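Die Beschaffungsvorlage für Winurora umfasste drei Seiten, und auf der zweiten stand ein Fehler. Unter Position 10 waren Greiferfinger für zwei Arme kalkuliert, beantragt war aber nur einer. Der Referent strich die Zeile nicht. Er schrieb »Reserve« daneben und rechnete weiter.

Plamis bot den Arm mit Wartungsvertrag an, Tillo ohne. Die Differenz entsprach etwa 200 Betriebsstunden, sofern man den Stundensatz von Sirko zugrunde legte — und den Stundensatz von Sirko legte im Haus jeder zugrunde, der eine Vorlage durchbringen wollte. Lieferung im Oktober, Zahlungsziel offen.

Am Nachmittag ging er hinunter ins Labor, um den Verschleißansatz zu prüfen.
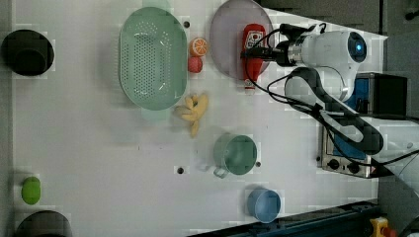
*Anlage 2 zur Vorlage: Greifer an der Ketchupflasche, Kabelführung am Handgelenk.*

Er stellte sich an den Tisch und notierte: Finger schwarz, Flansch metallisch, Kabel liegen teilweise auf der Platte. Ein Posten für Kabelhalter fehlte. Er setzte ihn ein, unter Kleinmaterial, wo die Prüfstelle keine Begründung verlangte.

Oben hatte der Drucker die Vorlage inzwischen ausgegeben, in der alten Fassung. Er trug die Kabelhalter von Hand nach, zeichnete ab und legte das Blatt in den Umlauf. Die Reserve blieb stehen.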